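Two arms, one red object: robots get a little closer to the kitchen

Eltville, September 2025

Can a machine clear your kitchen table yet? Not the whole table, but the small stuff is coming along faster than I expected, and I spent a happy morning watching it at Udenen, a young company that wants robots doing the tidying most of us put off.

The chore of the day was putting food in a container. Easy for you and me, and hard for a machine, which has to judge how far to reach and how tightly to hold on to something that bruises! 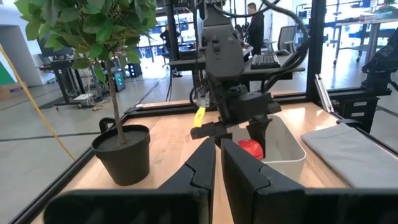

One black arm reaches down over the white bin, with a red item already inside.

Greer MacRitchie, who runs the trials, keeps a log of every attempt. In February the arms got through 58 tidying runs in a row without a person stepping in. This month the best streak is 152, and she was grinning when she told me. Cloths are still the sore point (corners slip, folds come undone), and plants make her nervous because leaves get in the way of everything.
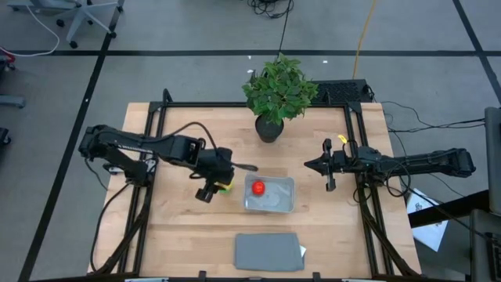 The two arms at the table, with the container between them and a folded gray cloth in front.

Tibor Sárközi has been fixing factory machines since 1978 and has heard plenty of promises about robot helpers. He thinks shops will get them before homes do, for restocking produce and packing orders, where the same job comes up all day long. A home changes every hour, he says, and every drawer is a surprise.

Still, I left wanting one. Udenen plans to try the arms in 2 grocery back rooms next, starting with fruit and vegetables.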